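Jesanside Court Reports: Armed Robbery Subset
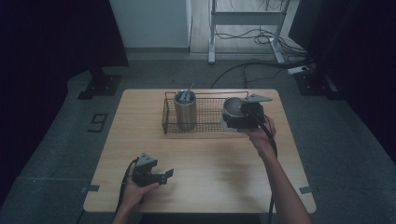 DATA CARD

Contents: 300 short news reports on bank and store robberies in Jesanside and Brimton, typed up from local papers. Of these, 31 involve hostages.

Fields: town, month, time of day, weapon reported, charge, outcome. Outcome is blank where the case had not reached trial.

Known gaps: Brimton has no entries for January. Suspect names are removed. Up to 45 reports may cover the same robbery twice.

Version: 2

Maintainer: Leilani Boateng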